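Homatora Q3: is the Viddale sale good for small holders?
11 replies

usha_sastry
I read the quarterly report of Homatora twice last night and I would like to hear other opinions. Production was 3092 barrels per day, a little lower than the quarter before. They explain this by the maintenance at Viddale in September. Funds from operations went up anyway, and I think this comes from the better price and not from anything the management did.

What worries me is page 12. They want to sell their interest in Viddale to Poojary and use all the money to pay the bank loan. Viddale is the only field they have where the decline is slow. After the sale we will own a company with less debt and older wells. Does somebody here see it differently?
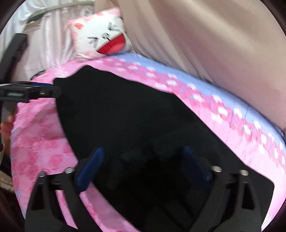
Black cloth on the rose-print sheet

Share 12

skurup
I see it differently. I hold Homatora for a long time and the debt was always my problem with them. When the oil price fell last time, the bank reduced the credit line and they had to stop drilling completely. A company of this size should not have a loan of this size. If Poojary pays in cash, take it.

Also Viddale needs a new water handling plant. It is in the report, in the notes, very small letters. Somebody has to pay for that.

p_kaimal
The water plant is not a secret, Sudheer. It was already in the plan last year, and the partners share the cost. Homatora operates the field, so of course they show it.

I agree with Usha. You sell your worst field to pay the bank, you do not sell the best one. Desley has produced less in every report I have read, and they keep it.

skurup
Nobody will buy Desley. This is why they keep it.

p_kaimal
Then they should say so in the report. On the call the question was asked and the answer was "we remain committed to Desley." To me this is no answer.

annapurna.k
I worked in reserves accounting for some years (a different company), so maybe I can add one thing. Please look at the abandonment cost. For Desley it is on the balance sheet with a discount rate that I find high. With a lower rate the liability becomes bigger, and then the "less debt" after the sale looks less nice. I do not say they do something wrong – the rate is allowed. But I would read this note before I decide.

usha_sastry
Thank you, Annapurna, I did not look at this note at all. Which rate would you use?

annapurna.k
I prefer not to give a number here, it depends on when the wells will be closed. Try the calculation with two or three rates and see how much it moves.

Likes 11

sohail_l
I come from the other side, I own Poojary shares and not Homatora. On our side people are also not happy! They say Poojary pays too much. So perhaps the price is fair, if both groups complain.

One correction for the first post. The sale is not for the complete interest. It is 87 percent of what Homatora holds, and they keep the rest without being operator. It is written in the press release but not clearly in the quarterly report.

usha_sastry
You are right, I missed this. I corrected my notes. It changes my opinion a little, but not very much, as a small interest without a voice in the drilling decisions is hard to sell later. 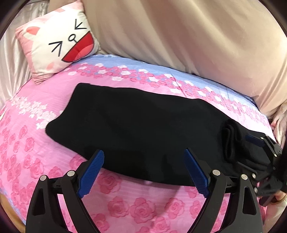

My questions for the shareholder call

I put them here so that nobody has to ask the same thing twice. I will send them by email tomorrow.

1. Why Viddale and not Desley, and was Desley offered to anyone?
2. Who pays for the water plant after closing?
3. Will the dividend stay the same with the lower production?
4. What does the bank ask for if the sale does not close?

skurup
Good list. For number 3 I can tell you the answer already, they will say "the board reviews it every quarter."

p_kaimal
Please add the hedges. They sold part of next year's production forward, and I do not understand what happens to those contracts when the barrels belong to Poojary.

Comments 12 | Share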